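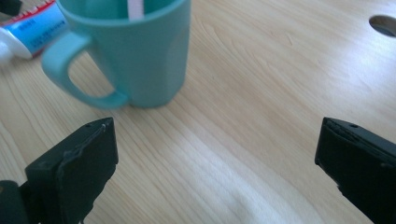 Taza, cepillo y pasta de dientes sobre la mesa de madera.

Llevo tres semanas durmiendo mal por culpa de una novela. Se llama Sindolon, la firma Magdolna Erdős y no se puede leer en la cama como las demás, porque cada pocas páginas te obliga a levantarte a por un lápiz, un espejo o unas tijeras (¡unas tijeras, con lo que me cuesta a mí doblar una esquina!). Yo, que de pequeña me saltaba los acertijos de los libros de aventuras e iba derecha al final, he caído como una tonta.

El arranque es sencillo. Una cartógrafa muere en Villham, un pueblo de montaña que no sale en ningún mapa, y deja a sus dos nietos una caja con 98 cartas sin fecha. Hay que ordenarlas. Se puede leer la historia sin hacerlo, claro, y tiene su gracia, pero entonces el guardabosques parece un santo y la tía Berge una loca, y me temo que las cosas van más bien al revés.

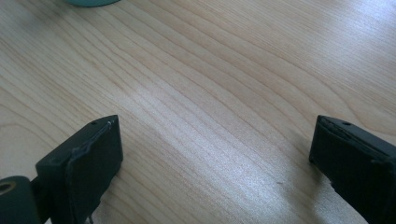
Lo malo es que las primeras cartas son facilísimas y te confías. Una menciona la nieve, otra el deshielo, otra las cerezas, y tú vas colocando tan contenta. Hacia la página 80 me sentía ya inspectora jefe. Y entonces llega la carta del reloj parado, que encaja en dos sitios, y según dónde la pongas cambia quién tenía la llave del molino. Me pasé un martes entero con eso. Cené de pie.

Hablé por teléfono con Brynhildur Vigfúsdóttir, la editora de Wakanell, y le confesé mi atasco esperando un poco de compasión. Se rio. «Magdolna tampoco se acordaba de la solución cuando corregimos las pruebas», me dijo. De la primera tirada hicieron 3000 ejemplares, sin mucha fe, y desde enero les han llegado más de 500 soluciones por correo, algunas con dibujos y una entera en verso. Las leen todas. Le pregunté si la mía iba bien encaminada y cambió de tema con una elegancia que todavía admiro.

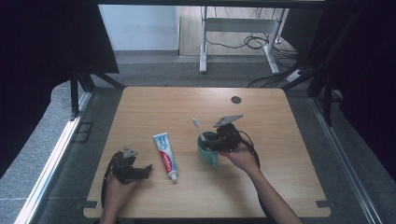

También le pregunté por qué no hay página de pistas, ni un triste número al que llamar. Dice que lo pensaron y que probaron una versión con sobres cerrados al final del libro, pero que los lectores de prueba los abrían todos la primera noche. Me vi retratada. Así que quitaron los sobres y dejaron, eso sí, una nota de la abuela en la contracubierta: «Si te pierdes, vuelve a la fuente». Hay cuatro fuentes en Villham. Gracias, abuela.

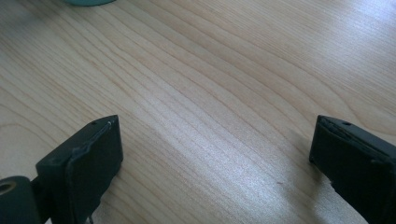
El capítulo del mapa merece que me pare un momento, porque es mi favorito y porque sigo sin resolverlo del todo. La abuela dibujó el valle sin un solo nombre, solo con curvas de nivel, y hay que averiguar por dónde subió el cartero. Tanto las he mirado que ahora las encuentro en cualquier parte: en una mesa de madera clara, sin ir más lejos, las vetas se abren en arcos largos, se cierran en una especie de bucle hacia la izquierda y luego se aprietan arriba a la derecha, y yo ya estoy pensando que por ese lado la cuesta es demasiado empinada para un hombre con saca. Mi teoría es que rodeó la loma y pasó por el molino. Si acierto, la carta del reloj va la penúltima y la tía Berge decía la verdad desde el principio. Esta noche lo intento otra vez, con lápiz blando y goma de borrar a mano.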